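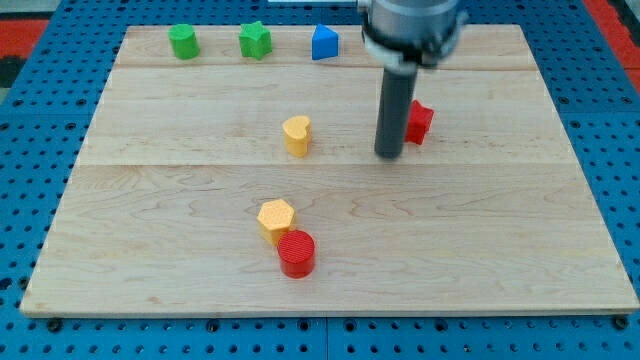

Equipment Review: Nunon Tabletop Arm, Training Package
Prepared for the Cladstead Technical Center, Purchasing Office

The Center evaluated the Nunon arm over one term as a candidate for the introductory automation course. The review covers the arm, its standard rod tool, the perforated bench it mounts to, and the block set used in the sorting and pushing exercises. It is intended to assist departments preparing equipment requests for the next budget year.

Setup

Mounting took one technician a morning. The bolt pattern on the base matched our bench without an adapter plate. Departments with plain benches should include a suitable top in their request, as the supplier does not sell one separately. We laid a wooden board over the perforated surface for all block exercises. Small parts otherwise catch on the holes, and the board costs very little to replace.

Performance

The rod tool is well suited to first exercises. It has no moving parts, and students can plan a push across the board within their first session. Hearts, stars and triangles turn as they are pushed, so they make harder work than hexagons, and instructors should introduce them later. Cylinders are easy to push but tend to slide off to one side when contact is off center.

Repeat positioning was satisfactory throughout the term. The teaching software is adequate, though its menus are slow and the manual omits the tool-change procedure.

Costs to plan for

The package price does not include spare rod tips, which are $42 each. Replacement block sets are $175. We recommend one spare set for every 6 stations. Annual service is billed separately by Yau, the regional dealer, and should be entered as a recurring line.

The competing Skullier unit was quoted with a gripper included. Its base requires a deeper bench than ours, and the cost of new furniture removed any savings.

Recommendation

The Nunon package is recommended for courses of up to 20 students. Requests should reach the Purchasing Office by the end of July and must list tips, blocks and service as separate items.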